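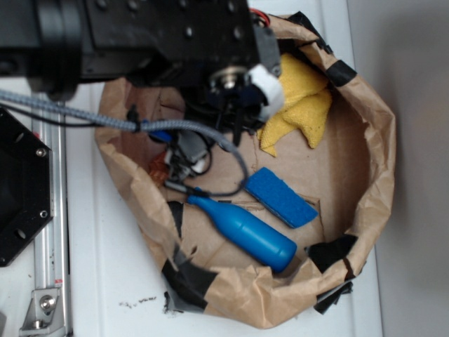
引っ越しで出た掃除道具の仮置きに紙袋を使ってます。茶色いやつ。口をくるくる外に折って低くして、縁を黒いテープで留めたら一応自立するようになりました。中は黄色いマイクロファイバークロスと青いスポンジと、横倒しの青いボトル。で、困ってるのがこのボトル。袋が浅いから立てると倒れそうで、寝かせてるんですが漏れが心配です。あと折った縁がだんだん戻ってくる。テープ4か所じゃ足りない? 箱を買えと言われそうだけど、新居の棚が決まるまで買いたくないです。奥行き19センチの棚になるかも、まだ未定。よろしくお願いします。
Plonik

紙袋歴長いです。縁はテープより折り方。一回折るごとに指でしごいて筋をつける、これを2回。幅は太め、3センチとか。くるくる丸めるだけだと絶対戻ります。テープは内側と外側をまたぐように縦に貼ると持ちがいいでっす。
底は厚紙を1枚敷く。お菓子の箱をばらしたのでOK。角を少し丸く切っておくと袋が破れにくい。
ボトルは中身なに? 洗剤系なら寝かせないほうがいいと思う。うちは牛乳パックを半分に切って袋の隅に入れて、そこに立ててます。400mlのボトルまでは平気でした。それより大きいのは知らない。
スポンジは乾いてから入れてくださいね。湿ったままだと底がふやけて、持ち上げた時に抜けます。一度やった。玄関で。
Rana

100均で箱買えばよくないですか
Grarnano

買いたくないって書いてあるので…。
ボトルだけチャック袋に入れるのはどうでしょう。漏れても紙に染みない。口は上向きに。うちは重曹水のスプレーをそうしてて、10月に引っ越してからずっとそのまま。紙袋もまだ現役です、見た目はひどいけど。
クロスは丸めて突っ込むより畳んでボトルの横に詰めると、つっかえになって転がりません。黒テープ、剥がす時に紙ごといくので貼り直しは諦めて上から重ねたほうが早いです。
棚の奥行きは袋の底を測ってから決めた方がいいかも。丸く広がった袋て意外と場所とるので。
Balakrishnan Pisharody

ありがとうございます! 中身は住居用洗剤でした。牛乳パック今夜やってみます。折り筋もつけ直しまさす。
Plonik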